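3.2 Simulated wrist view

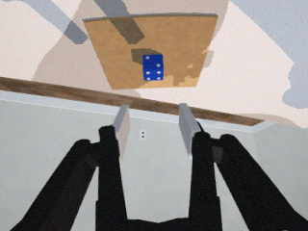

Why model the workshop wall and outlet when the task only involves the die? The policy trained against a plain backdrop lost the die more often once the arm was moved to the shared bench, so we kept the clutter in.

Figure 3. Rendered wrist view with the gripper open and a blue die on a tan board.

The arm was built at the Plisham workshop from a Filley kit, with finger links redrawn by Uyên Kim. We rendered 1000 episodes, changing the light direction every 16 so that shadows fell differently over the board. Grain was added to each render to match our low-cost camera. Die pose was sampled uniformly over the board.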